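Search this encyclopedia Search Go Advanced search

Robot teaching by demonstration

Robot teaching by demonstration is a way of getting a robot to do a task by having a person carry it out through the robot first. The movements are recorded and used later, either played back as they were or used to train a control program. The method is also called programming by demonstration or imitation learning, though the second term usually covers only the training step.

Hand guiding

In hand guiding, the person takes hold of the arm and moves it through the task. The motors are set so that the arm holds up its own weight but gives way when pushed. Joint angles are stored many times per second. Hand guiding needs little equipment and is common for welding, painting and simple pick-and-place work. It is harder with two arms, as one person must move both and work the grippers as well.

Remote control

In remote control, or teleoperation, the person stands apart from the robot and steers it with a second device. This may be a pair of handheld controllers, a glove, or a smaller copy of the arms known as a leader. The robot's arms, called followers, copy the leader joint by joint. Camera views are saved along with the arm positions, so that a program can later connect what the robot sees with what it should do.

Cloth is a frequent subject for two-arm teaching. A shirt changes shape whenever it is lifted, and putting one on a hanger calls for one gripper to hold the fabric while the other works at the far side.
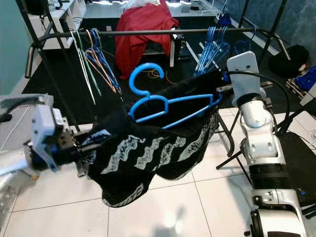
How many demonstrations does a robot need to learn a task like this?
The number depends on the task and on how much the starting position varies. A rigid part in a fixed tray may need only a few, while clothing tasks often take hundreds. The Sitari garment set, for instance, holds 727 recordings of a single hanging task, of which 590 were kept for training.

Quality of recordings

Recordings differ from one operator to the next. Long pauses, missed grasps and jerky motion are often removed before training, but some projects keep failed grasps if the operator recovers from them. The Retura project used 88 recordings of recovery alone. Kanaujia, a later collection covering household tasks, has almost 2000 recordings and labels each one by operator and by control device.

Limits

A robot taught this way tends to do poorly in situations missing from its recordings, such as a new fabric or a rack at another height. Small errors can also add up over a long task. Lumico, a leader-follower system, lets the operator take over partway through a run and adds the correction to the training set.

See also: Teleoperation, Industrial robot, Gripper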